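The worktop, month five

We still haven't chosen a worktop. The rest of the kitchen in the new place at Limgate went in before Easter, and since then we have been chopping onions on a door.
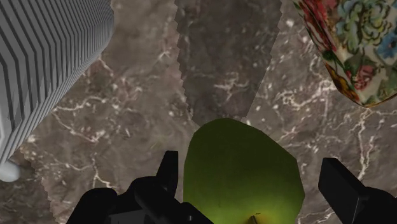

My sister rang after the last post and wanted to know why anyone would pay for stone when a perfectly good bit of laminate does the same job, wipes clean and doesn't need feeding. She has had hers since the nineties. She has put hot pans on it, cut bread straight on it, and once used it to saw a shelf in half, and she says if I spend two months' mortgage on something that can be beaten by a lemon she will never let me forget it.

She has a point about the lemon. I've read a great deal about lemons now. I used to be a person who read novels. Marble doesn't mind a knife as much as you'd think, and it can take a warm tin, but leave half a lemon face down on it while you answer the door and you'll have a dull little ring there until you die. Vinegar does it too, and wine, and tomatoes, and as far as I can tell most of the things that make dinner worth having. The people who love marble call this patina. The people who sell quartz call it damage. I've been in showrooms belonging to both and they use the same voice for it, a sort of hospital murmur.

The first showroom was Drallell, out past the roundabout at Parnisden, where you take your shoes off. I don't know why you take your shoes off. It's a floor. They gave us coffee in glasses too small to hold and a young man walked us down a line of slabs stood up on end, and every one of them had a name like a racehorse. I asked which was the cheapest and he said it was more helpful to think in terms of a journey. The journey started at 800 a metre and did not include fitting, the sink hole, the tap hole, or "templating", where someone comes to your house and finds out what shape it is. I'd have told them over the phone.

We went home and had beans on the door.

Palamarchuk was better. It's a yard, it's muddy, you keep your shoes on and wish you had brought others. They have a rack of offcuts at the back, and the woman in the office just waved us at it and carried on with her sandwich. Everything is in stacks leaning against other stacks, so the piece you want to see is behind six you don't, and you end up peering down the gap sideways like someone looking for a dropped sock. But it's all real stone, priced in chalk, and when I asked whether the brown one would stain she said "yes". I nearly bought it on the strength of that alone.

I should explain the veins business. I thought veins were veins. I now know that you can have them matched across a join, so the line carries on as if nothing had happened, and that this costs extra, and that if you don't pay the extra you'll have a vein that runs up to the join and simply stops, and you'll look at it every morning while the kettle boils. I wouldn't have noticed this in anyone's house a year ago. Last month we went to lunch at some friends' and I spent the whole of the starter looking at their join. It doesn't match. They seem happy enough.

The other half of this household (who would like it known that she wanted wood all along) has views on brown. Her view is that brown marble looks like the bathroom of a hotel where you'd been sent on a course. I think it looks warm. White marble with grey veins is what everybody has, and it shows up toast. I make a lot of toast. Brown with pale veins would hide a whole loaf. She says that hiding crumbs isn't a look, it's a symptom.

Wood, for the record, has to be oiled. Every few weeks at first and then for ever, and you have to do the underside too, which means lying in a cupboard. We had it in the flat. I oiled it twice in seven years, and by the end the bit behind the taps had gone black and soft and you could have posted a letter in it.

So that leaves us with quartz, which is sensible and which neither of us can work up any feeling about, or the laminate, which has my sister's blessing and would be paid for by Wednesday. I did go and look at some. There's one printed to look like marble and I'll admit it took me a minute. Then you find the place where the pattern repeats, the same squiggle coming round again a bit further along, and after that it's all you can see. I stood in the aisle of a DIY shed following a squiggle with my finger until a man asked if he could get past with his guttering.

What I'd like is for somebody to turn up, put a flat thing on the cupboards and leave. Any flat thing. I find I'm much less particular at seven in the evening, when there's a pan boiling over and nowhere to put the colander, than I am on a Saturday morning with a tape measure in my pocket.

The budget was 2000 all in. I wrote it on the back of the gas bill and we both agreed to it, which I mention because one of us has begun calling it "the starting figure".

Several of you asked about the door. It's an ordinary internal door, the old one off the airing cupboard, with the handle taken off and a tea towel stuffed in the hole. It's a bit too long, so there's an overhang at the fridge end, and I've walked into it hard enough to say things. It isn't sealed. It has had beetroot on it. I've put it through everything the showrooms warned me about and it looks exactly as bad as it did on the first day.

We're going back to the yard at the weekend to see whether the brown piece is still there. If it's gone I'll be heartbroken and slightly relieved. In the meantime, if anyone has lived with brown marble and small children, or brown marble and a curry habit, please write in, and be rude about it if you need to. And if you have the quartz, tell me whether you ever look at it.

Next time, the extractor fan, which arrived with the wrong half of its instructions.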